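Section 4. Setting Up the Desk Organizer Cup

Read this section before placing the Wornham cup into service. Retain it with the remainder of the guide.

4.1 Preparing the surface

1. Clear a level area of the desk or table. A plain board may be laid down to protect the surface.
2. Wipe the board with a dry cloth.
3. Stand the cup upright near the middle of the board, with the open end facing up.

CAUTION: Do not place the cup within reach of children under three years of age.

4.2 Loading the cup

1. Lay the pens and any small tubes flat on the board beside the cup.
2. Hold each pen near its middle and bring one end over the rim.
3. Lower the pen until it rests on the bottom of the cup. The pen may lean against the rim.

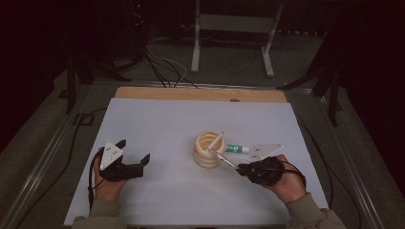

4. Load the heavier pens first and space them evenly. Replace all caps before loading.
5. Store tubes of glue or cream separately, with the cap fully closed.

NOTE: The cup is rated for a total load of 885 grams and holds up to 14 standard pens. Do not exceed either limit.

4.3 Care

Empty the cup before cleaning. Wash the grooves between the rings with mild soap and a soft brush, and allow the cup to dry fully. Replacement cups may be ordered from Wornham under part number 53.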